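Clearing and Cleaning a Small Wooden Table
Household tips from the Eltby home pages
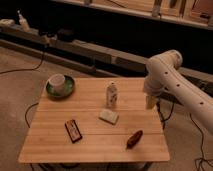
What is the best way to clean a wooden tabletop that gets used for a bit of everything?

Take everything off, wipe the top with a barely damp cloth in the direction of the planks, dry it right away with a second cloth, and put back only what you use there. Most tables need nothing stronger. Polish, oil and spray cleaners are for particular problems and are covered further down.

Before you start

A small table collects things: a cup and saucer from the morning, a bottle, a packet that came in with the shopping. Carry it all off first. Wiping around objects leaves a ring of dust where each one stood, and you end up doing the job again.

Use a tray if you have one. Sort as you load it:

Dishes go to the sink.
Food goes to the cupboard, or in the trash if the packet has been open too long.
Soap, sponges and bottles of cleaner go under the sink or to the bathroom.
Anything you can't place goes in one basket by the door, and the basket gets emptied before bedtime.

Keep food and cleaning products in separate trips. Check that caps are tight before you lay any bottle on its side.

What you need

Two soft cotton cloths. Old T-shirts are fine, with the seams cut off.
A bowl of lukewarm water.
A drop of mild dish soap.
A wooden toothpick or a soft, dry toothbrush.
A small brush or a vacuum with the brush head on.

Everyday wipe-down

1. Brush or vacuum off the crumbs. Grit under a wet cloth scratches the finish.
2. Wet one cloth and wring it until it no longer drips.
3. Wipe along the planks from one end to the other. Wiping across them pushes dirt into the seams.
4. Rinse the cloth when it looks gray.
5. Dry with the second cloth straight away, edges included.

The whole thing takes 2 minutes once the table is clear. Add the dish soap only if the top feels sticky, and go over it once more with plain water afterward.

Seams between planks

Seams hold crumbs, sugar and old polish. Run the toothbrush along each one while the table is still dry. For packed dirt, use the toothpick at a low angle and lift it out a little at a time. A knife point will chip the finish and leave a pale line that is hard to hide.

Don't pour water on a planked top to flush the seams. It gets under the finish, and the wood on both sides swells.

Cups and saucers

A saucer under a cup protects the table from heat and drips, provided the bottom of the saucer is dry. Check it when you set it down. Cork or felt coasters do the same job, but felt stays damp, so stand felt ones on edge to dry overnight.

White rings are moisture in the finish. Leave a new one alone for a day, as many fade by themselves. If it is still there, lay a clean dry cotton cloth over it and press with an iron on the lowest setting, no steam, for up to 30 seconds. Lift and look. Let the spot cool before you try again. Stop if the finish turns soft or tacky.

Dark rings have gone through to the wood. Those need sanding and refinishing, and wiping will not move them.

Soap and sponges

Neither belongs on bare wood for long. A wet bar of soap leaves a dull patch, and a wet sponge can mark a finish in an afternoon. Put them on a dish with ridges. If you already have a dull patch, wipe it with plain warm water two or three times, changing the water each time. Dried soap looks a lot like worn finish until it is gone.

The rough side of a scouring sponge should never be used on a glossy or satin top.

Sticky spots and labels

Packets with a printed wrapper can stick to a table that was wiped and not dried. Peel slowly from one corner. If paper stays behind, rub in a few drops of cooking oil, wait ten minutes and roll the paper off with your finger. Then clean away the oil with a little dish soap on a damp cloth.

For candle wax, hold an ice cube in a plastic bag against it until it goes hard, and push it off with the edge of an old plastic card.

Oil or wax?

Put a drop of water on a spot near the edge. If it beads, the table is sealed and oil will only sit on top and get sticky. If it soaks in and darkens the wood, the top is bare or worn and will take oil. Wipe the drop up either way. Oil goes on thin, sits for 15 minutes, and the extra is rubbed off. Lay used oily rags flat outdoors to dry, never in a heap, because they can heat up and catch fire.

The carpet underneath

If your table stands on carpet, lay an old towel around the legs before you begin. Vacuum last, after the brushing, and shift the table by a few inches now and then so the legs don't leave deep dents. An ice cube left to melt in a dent will raise most carpet piles. Blot and fluff with your fingers.

When to do what

Every evening: clear and wipe.
Weekly: brush the seams.
December, before the heating has been on for long: check for seams opening up, and move the table away from any radiator.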